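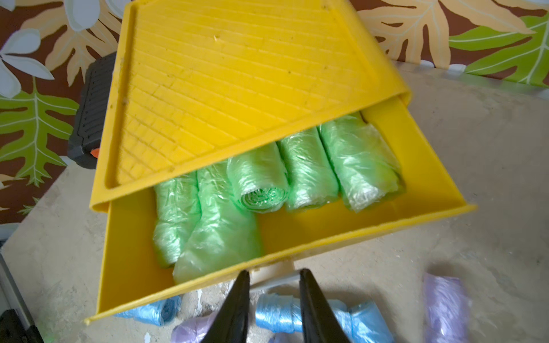
黄色塑料盒里的绿色袋卷。

关于我们

Jerport 是一家做喜剧音频的小公司。我们录单口,录即兴,写广播短剧,也给别人的节目当剪辑和编剧。如果你在地铁上戴着耳机突然笑出声,旁边的人往边上挪了挪,那一集有可能是我们做的,先说声对不起,再说声谢谢!

我们怎么开始的

最早的时候,Jerport 只是一个每月一次的开放麦。场地在一家茶餐厅的二楼,摆得下40把椅子,头几场来的观众还坐不满一半。台上一支话筒,一根老是接触不良的线,演员讲到一半没声音了,就扯着嗓子讲完。有人讲相亲,有人讲单位食堂,有人讲了十五分钟自己怎么被一只鹅追过两条街(这个段子后来改了很多遍,现在还在演)。

我们当时把每场都录了下来,本来只想让演员回去自己听,看看哪里冷了,哪里讲快了。录音在朋友之间传来传去,传到了一些从来没进过剧场的人手里。他们写信来问:下一期什么时候有?我们这才认真想了想,喜剧不一定非得坐在台下看。光靠声音,停顿、叹气、观众席里那个笑得比别人晚半拍的人,全都听得见,而且听得特别清楚。

于是我们租了一间带隔音的小屋子,买了第一批像样的话筒,Jerport 就这样从一个晚上的活动变成了一份全职的工作。

我们现在做什么

目前我们有4档固定节目,每档的脾气都不一样。

《Podbridge》是老牌子,也是听众最多的一档。两个来自不同地方的喜剧演员坐在一起,用各自的方言和各自的道理,争论同一件鸡毛蒜皮的小事:豆腐脑到底怎么吃,亲戚来了要不要主动把卧室让出去,微信群里第一个说“收到”的人安的什么心。我们不提前对稿,只给一个题目,吵到哪里算哪里。剪的时候最舍不得删的,往往是两个人都忘了自己站哪一边的那几分钟。

《Tindia》是短剧,故事发生在一座虚构的小城。城里有一个永远修不完的广场,一家报纸,和一位特别爱开会的市长。每季19集,每集不长,适合洗碗的时候听。编剧组给这座城画过地图,排过公交线路,连报纸上的征婚启事都写了好多版,大部分没有用上,我们自己倒是读得很开心。

另外两档,一档是现场单口的录音集,原汁原味,磕巴和冷场都留着;一档是聊喜剧本身的谈话节目,请演员把自己的一个段子从头拆到尾,讲讲第一稿有多糟。想学写段子的听众特别喜欢后面这一档,常常有人把自己的作业寄过来,我们每封都看,也尽量都回。

关于冒犯这件事

做喜剧的人早晚会碰到这个问题,我们也经常被问到:什么能讲,什么不能讲?

我们内部吵过很多次,到现在也没有吵出一张清单来。有的同事觉得,一个段子只要写得足够好,题材上没有禁区;有的同事觉得,写得再好,也得想一想坐在最后一排、正好经历过这件事的那个人。两种意见都留在编辑会上,每周都会重新碰一次。大家比较一致的是,我们更喜欢听演员讲自己的窘事、自己的偏见、自己家里那些理不清的账。拿一个不在场的人的口音或者身材换来的笑声,听第二遍就不太响了。

听众觉得哪里不舒服,可以写信告诉我们。我们会把信念给写段子的人听,有时候会改,有时候会回信解释为什么不改。有一回,一位听众和我们的编剧来来回回写了好几封长信,最后谁也没说服谁,不过那几封信写得实在好,征得双方同意以后,我们录成了一期特别节目,至今还有人提起来。

我们的团队

我们人不多,每个人都身兼几职。写本子的人会调音,做声音的人会上台(水平参差,但勇气可嘉),负责运营的同事有一副天生的好嗓子,《Tindia》里市长的秘书、广播站的播音员和那条会叹气的狗,全是同一个人配的。

每天上午十点是读稿时间。大家围着桌子,把前一天写的东西大声念出来,念的人不许解释,听的人不许客气。一个句子在纸上看着很妙,念出来一屋子沉默,那就回去重写。这个环节对新人来说有点吓人,不过基本上一两个月以后,新人就成了笑得最大声、批得也最狠的那一个。

录音室叫 Rajput,名字是第一任录音师取的,原因有好几个版本,每次问都不一样,我们已经放弃考证了。房间不大,墙上贴满了吸音棉和历次演出的节目单,角落里有一箱专门用来做音效的东西:旧皮鞋、搪瓷盆、一把坏掉的雨伞。雨伞开合的声音可以当翅膀用,也可以当船帆用,放慢以后还能当一扇很重的门,好用极了!

开放麦还在

开放麦我们一直没有停。换了更大的场地,现在能坐100位观众,话筒线也终于换了新的。规矩和从前一样:谁都可以报名,每人5分钟,第一次上台的人排在中间,前后都有老演员帮忙把场子暖着。讲砸了没关系,散场以后大家照样一起去吃宵夜,而且讲砸的那个人通常能收到最多的建议(也许太多了)。

每年八月我们会办一个写作营,面向从来没写过喜剧的人。来过的学员里有会计、护士、中学物理老师,还有一位退休的船员,带来了一整本航海日记,里面好笑的事情多得用不完。写作营最后一晚是汇报演出,家属可以来,带上耳朵和一点宽容就行。

和我们合作

如果你有一个剧本、一档刚起步的节目,或者只是一个觉得“这个应该挺好笑”的念头,都欢迎发给我们。我们接剪辑、编剧、声音设计和现场录制的工作,也很愿意给学校和图书馆做讲座,讲讲一个笑话是怎么一稿一稿改出来的。

投稿请附上一段录音,手机录的就可以,我们想先听到你的声音。文字稿请控制在三页以内,字号别调得太小,读稿会上有几位同事已经到了要把纸拿远一点看的年纪。

开放麦报名和写作营的消息会发在本站的“活动”页面,往期节目在“收听”页面,全部可以免费听。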